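Anqi Ye
21 Jul 2021

Right, a few of you asked how the sourdough went after I moved to Hovville, so settle in with a cuppa, this is going to take more than one post.

For anyone new, I brought my starter with me in a jam jar wrapped in two tea towels, on my lap, for the whole drive. 267 kilometres. My neighbour from the old street, Hussam Fakhoury, gave me the first spoonful of it years ago and I was not going to be the person who let it die at a servo halfway.

It survived the trip and then it sulked. Eleven days of a few sad bubbles and a smell like nail polish remover. I fed it morning and night, I talked to it, I moved it from the bench to the top of the fridge and back again.

Part of it is simply that it's July and this house is freezing. My old kitchen got the sun all morning and this one faces the wrong way, so by the time I'm up there's barely any warmth in the room at all. The starter never had a winter like this before and neither have I!

Hussam's advice over the phone was to stop fussing, use less water, and give it some wholemeal. He also told me I was throwing out too little each time, and he was right (he usually is about bread, less so about football).

So the new routine is a small spoon of the old starter, a big spoon of wholemeal, a big spoon of white, and enough lukewarm water to make it thick like porridge. Then the jar goes in the esky with a hot water bottle. Change the bottle before bed. It looks ridiculous and I don't care.
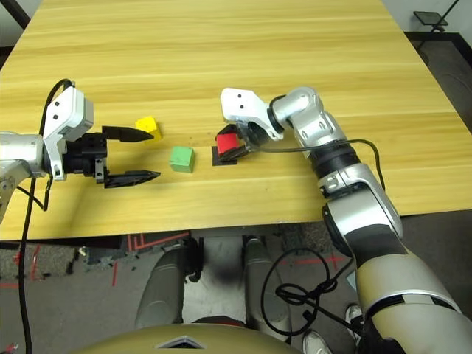 By the third day of that it had doubled by lunchtime, and I did a little dance in my ugg boots. I made a loaf that same night and it came out a bit flat, but the flavour was lovely, properly sour, the way I remember it.

Second loaf I weighed properly. It was 813 grams out of the oven, which I only know because I'd left the scales out and got curious. Better shape, good crackly crust, one enormous hole right where you want to put the butter.

Flour chat, because somebody always asks. I've been getting mine from the Rusby markets, the stoneground one in the brown paper bag. It drinks up more water than the supermarket stuff, so if you swap over, hold some water back and then add a splash if it feels stiff.

Oven chat too. The one here runs hot at the back, so I turn the loaf around when the lid comes off. If your bottoms are burning, slide a spare tray onto the shelf underneath. I burnt three before I remembered my mum doing that with her fruit cakes.

Hussam is coming up to visit once the weather's a bit kinder and I have promised him toast. He has promised to be polite about it. I'm planning on the seeded one, with a jar of the marmalade I made from the tree out the back.

If anybody near Hovville wants some starter, send me a message and bring a clean jar. I've got far too much of it now and there are only so many crumpets one woman can eat.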